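The Lights Over Kedport

I moved to Kedport for the winter because Jocelyn Chisholm told me the sky there would fix me. Those were her words, on the phone, with her dishwasher going in the background. I'd been sleeping badly and crying at supermarket ads, and she had a spare room with a skylight, so what did I have to lose? (A toe, nearly, but I'll get to that.)

Nobody warned me about the dark. I mean, I knew there'd be dark. I'd looked it up. But the first week of December I ate lunch watching the sun come up pink behind the ferry dock, and by the time I'd washed my plate it was going down again behind Drimden, like it had remembered it left the stove on. I stood there holding the dish towel and thought, well, that was my day.

"You're looking at it wrong," Jocelyn said. "That's the bit between nights. The nights are the good part!"

The nights were cloudy. For two weeks they were cloudy, thick as oatmeal, and every evening I put on all my clothes and stood in the yard anyway. Jarrah Hinds from next door would come out to smoke and tell me about the lights I had just missed. Green ones, last month, right over the church. A red one once, so bright his dog hid in the bathtub. He'd point up with his cigarette at solid gray and I'd nod politely at it.

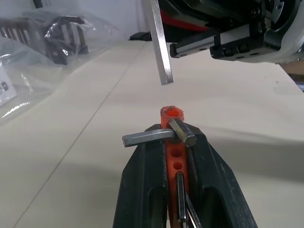
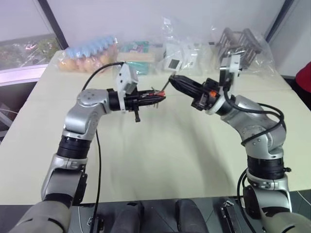
Top: orange hex key holder in the gripper. Bottom: the two arms over the white table.

Then the cold came down properly and blew everything clean. I woke up at 5 in the morning and there were stars in the skylight, so many that I thought at first it was frost on the glass. I didn't wake Jocelyn. I should have. I pulled my boots on over bare feet, which is where the toe comes in, and went out through the kitchen with my coat half zipped.

I walked up the hill road because it seemed wrong to look at something like that over a fence. The snow squeaked. My nose hairs froze, which is a horrible feeling, like breathing through a toothbrush. At the top, by the bench where people sit in summer, there was already somebody there, a small man in an enormous hat, pouring himself something from a thermos.

"Yuto Sekiguchi," he said, as if we'd met at a bank. "You're late. It started without you."

I looked where he was looking. There was a pale smear low over the water, and I'll be truthful, I was disappointed. It looked like the clouds again. I'd walked all that way sockless for a bit of leftover cloud! I was getting ready to say something gracious about it when the smear stood up.

I don't have a better way to put it. It stood up, and it was green, and it went from one end of the bay to the other like somebody running a hand along a curtain. Then it folded over on itself and came right above us with a pink hem on it, and I said a word my mother wouldn't have liked. Yuto laughed so hard he spilled his tea.

"Everyone says that one," he told me.

We didn't talk much after. He gave me the lid of the thermos to drink from and, when he noticed my ankles, one of his two pairs of socks. My left little toe had gone the color of candle wax. He made me sit on the bench and hold it in my mitten while the whole sky went on heaving and rippling overhead, and I remember thinking that I hadn't thought about anything else for ages, not one single thing.

Jocelyn was in the kitchen when I limped in. She looked at the socks, which had reindeer on them and were plainly not mine.

"Well?" she said.

I told her I was going to need the room until spring, and she put the kettle on.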